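Can a machine take over bagging and tidying in a small workshop yet?

Posted in Robots & Automation

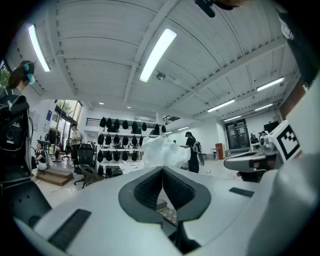 I run the back end of a small repair and hire business (bags, covers, straps, that sort of thing) and I've been completely hooked on robot news since last October. Every week there's another clip of a machine folding a towel or loading a dishwasher and I get excited all over again! So now I want to know what's real.

Our dull jobs are always the same. Open a big thin plastic bag, keep it open, put something soft and lumpy in it, tie it off, carry it to a rack and hang it up. Then flatten the bags that came back, chuck the torn ones, and put the chairs back where they belong before we lock up. A teenager can learn the lot before lunch. I've got a budget of $3000, which I know isn't much, and a room with a tiled floor, good ceiling lights and a big window at one end.

What I'd love to hear from people who've tried it:

Is there any machine I could buy now that copes with thin plastic bags?
If not bags, which of the other jobs would you hand over first?
Does the same go for home? My sister wants one for her kitchen bin and I've told her to hold off until I've asked here.

I'm not trying to get rid of anyone, by the way. We're short of hands every afternoon from three o'clock on and I'd sooner have people doing the sewing.

Ye-seo Yeom

Trinidad Robles
Helpful to 65 people

Great question, and I'm as keen as you are, so take this as coming from a fan!

Thin plastic bags are one of the nastiest things you could have picked. A box stays box-shaped when you grab it. A bag slumps, sticks to itself, crinkles into a new shape every time you touch it, and if it's see-through or milky the camera has a hard time telling where the edge is. People solve all that by feel. You rub the two layers between your fingers until they slide apart and you don't even look. Two-finger grippers can pinch a bag and lift it perfectly well. Getting the mouth open and keeping it open while something soft goes in is where it gets hard, and you pretty much need two hands for it.

I spent most of last year helping at Skerkent, a shared workshop in our town, where a few of us tried to get a second-hand arm to do almost exactly your job. We used a Plelter arm on a bench with a suction cup on the end. Some notes from that:

Suction works on thick, flat bags fresh off the roll. On crumpled ones it leaks and drops them.
Blowing a bit of air into the mouth of the bag helped more than any software we wrote.
A plain wire frame that holds the bag open was the best thing we built, and it has no motor in it at all. Cost us $30 in rod and clamps.
Over a long afternoon the arm managed 65 bags in the frame. Our slowest person can do that before morning tea. We were still thrilled, I have to say.

If you want to hand something over first, I'd go for carrying. A low cart that follows a marked line between the bench and the rack is well within reach, and it doesn't need to understand bags. Let a person do the bagging and the hanging. Hanging things up looks easy and isn't, because the strap is never facing the way you want and the hook is usually half covered by the item next to it.

For moving chairs, I'd wait. Office chairs on castors roll off in their own direction when you push them, and ours ended up against the wall more than once.

Your lighting matters too. Steady light from overhead is good. The big window is the part I'd worry about. Our cart got lost every time the low sun came across the floor, and a cheap blind fixed it.

The part that has me really excited is the way people are teaching these things now. You hold a gripper in your own hand, do the chore the ordinary way, and the recording goes toward training the machine. That means the fiddly jobs finally get looked at, bags included, in ordinary rooms with people walking past and stuff lying about. I wouldn't put a year on it, but I've seen more progress on soft things lately than in the whole time before that.

At home I'd tell your sister the same. Vacuuming, yes, and mowing if the yard is flat. Changing the bin liner, no. Have a look at the old thread number 3714 if you want the plans for the wire frame, I put the measurements in there and somebody has since improved the clamp.

Serkura
New member

Just buy thicker bags. We switched and half the trouble went away. Haven't tried a robot, but would love one for the dishes.

Ye-seo Yeom

Thank you both! Trinidad, the wire frame is brilliant and I'm off to find some rod this afternoon. I hadn't thought about the sun at all. Our window faces west, so that'll be a blind before it's a cart.

Serkura, we did try thicker ones from Carrasco and the customers grumbled about the plastic, but I might get a roll in for the heavy covers.

One more thing if anyone's still reading. Does the line for the cart have to be painted, or will coloured tape do? Our floor gets swept hard every night and tape tends to lift at the corners.

Trinidad Robles

Tape's fine to start with. Use the wide cloth kind, round off the corners with scissors, and paint it once you're happy with the route. We moved ours four times.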